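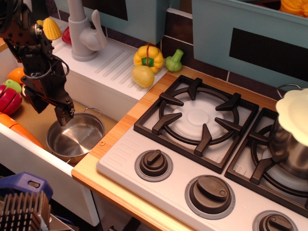
*Gripper over the rim of the small steel pot, toy sink station.*

# Setting up a pick-and-place task with the Skallport arm kit

The Skallport kit comes as a jointed arm, a two-part controller, a bag of cables and a mounting plate. This page covers getting from the box to a first working task: lifting a small pot out of a toy sink and setting it down on the stovetop next to it. It assumes you have the arm clamped down and the Gralteo software installed. If you don't, do the first two chapters of the printed booklet and come back.

Set aside an afternoon. Most of it goes on teaching positions.

## What you need

- Skallport arm with the standard fingers
- Gralteo 4 or later on a laptop with a free USB port
- A toy kitchen with a sink and a stove side by side
- One small metal pot with an open top
- A few toy vegetables and fruits
- Masking tape and a marker

The plastic kitchen can be any make. Check that the arm can get over the front lip of the sink without its elbow hitting the upper cabinets. Ours clears them when the base is set back a hand's width from where the booklet puts it.

## 1. Mark the base

Put tape along two sides of the mounting plate and draw a line on the table at each corner. If the base gets bumped you can put it back without teaching everything again. Do the same for the kitchen.

## 2. Set the limits

Open Gralteo and go to **Arm > Limits**. The default reach is 400 mm, and you can leave it there. Change the floor height. Lower the arm by hand until the fingertips are a pencil's width above the bottom of the sink, then press **Save floor**. The arm will now refuse any move that goes lower.

Set the speed to the slowest of the three settings. You can raise it once the whole task has run clean a few times.

## 3. Teach the approach

You need four saved positions for the pickup:

1. **Home**, with the arm up and clear of the cabinets
2. **Above**, with the fingers straight down over the rim of the pot
3. **Grip**, the same spot but lower, one finger on each side of the rim
4. **Lift**, straight up from Grip

Pick the side of the pot away from the wire handle. The handle swings, and the fingers will catch it if you go in on that side. We use the left rim.

Teach Above first and take your time with it. The fingers should point straight down. If they lean even a little, the pot tips when it is lifted. Nudge the wrist with the arrow keys, one press at a time, and look from the front and then from the side before you save.

For Grip, copy Above and lower only the height. Don't move the arm by hand for this one.

## 4. Set the grip

Under **Fingers**, choose *Thin edge*. The *Block* setting closes too fast for polished steel and the rim slides out. Start at force level 3. Cathal Egan, who wrote the first version of these steps, uses 4 with a heavier pot.

## 5. Teach the drop

Save two more positions over the burner: one high, one with the base of the pot just touching the grate. Open the fingers at the low one, then go back up before returning to Home. If you skip the high position, the arm takes the short way back and drags the pot with it.

If there is already a pot on one burner, use the other.

## 6. Run it

Press **Step** and let the arm go through one position at a time, with your hand near the stop button. When that works, press **Run**.

Then add the toy food. Start with pieces at the edges of the sink and on the drainboard, where they are out of the way, and move them closer to the pot between runs. The arm goes to saved positions and does not look for the pot, so a carrot that pushes the pot sideways will cause a miss.

## Common faults

**Error 322.** The fingers closed and felt nothing. The pot has moved, or Grip is too high.

**Pot swings after the lift.** Lower the speed for the Lift move only.

**Arm stops above the sink.** The floor limit is set too high. Repeat step 2.

## Is the kit worth it?

For teaching a fixed task like this one, yes. The arm is steady and the software is easy to follow. The weak points are the short power lead and the fingertip pads, which wear smooth with a lot of metal handling. Spare pads are part number 3278, sold in pairs by Poirier.

Questions and corrections go to Rokeya Akanda. The camera add-on will get its own page in September.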